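Plonstead Short Course in Robot Teaching
Handout 4: Showing the arm what you mean

Last session we pushed a real arm about by the elbow and learned that it weighs more than it looks. In this one you will drive a simulated arm with the hand controller. The task is to pick up a frying pan by its handle and put it down again further along the counter. You have all done this at home. Please try to forget it, as your wrist knows a great deal that the arm does not.

4.1 Before you close the fingers

Most of your time goes here. Bring the gripper in open, line it up with the handle, and stop. Look at the wrist view. If the handle is between the fingers, check the gap on each side before doing anything bold.

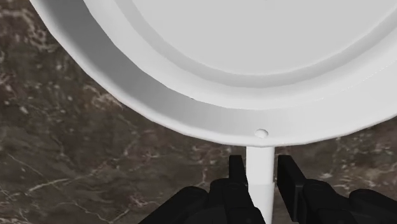 Fig. 4.1. Wrist view, fingers open on either side of the handle.

Beginners close at once and hope. The recording keeps the hope as well: every wobble, every second thought and the long pause while you look for the right button all go into the demonstration, and the learner will copy them faithfully. The Dulo set has 930 demonstrations of this task, and a fair share of them teach the arm to dither.

If you do miss, back off in a straight line and come in again. Keep the attempt. A few clean recoveries are useful to have – twenty in a row are a cry for help, and should be discarded.

4.2 Using the side view

The wrist view tells you about the handle and almost nothing about the rest of the kitchen. Switch to the side view before any long move. It gives you the whole pan, which way the handle points, and how far the gripper has to travel to get there.

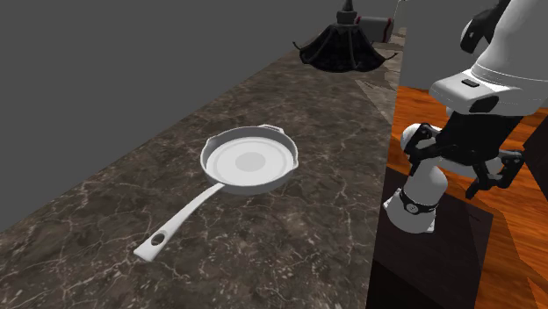
Render: Kauppinen / Lesteso course materials

Plan the approach from this view, then go back to the wrist for the last bit. Turning the gripper to suit the handle is best done early and high up. Turning it late, down among the crockery, is how people come to know the reset key.

4.3 For the practical

Record 60 demonstrations per pair, swapping driver halfway. Start each one with the gripper empty and clear of the pan. End each one with the fingers open again; a demonstration that stops mid-grasp teaches the arm to stand there holding a pan for ever, like a guest who has offered to help.

Label failures as failures. Bring your files to the December session on a stick with your pair number on it.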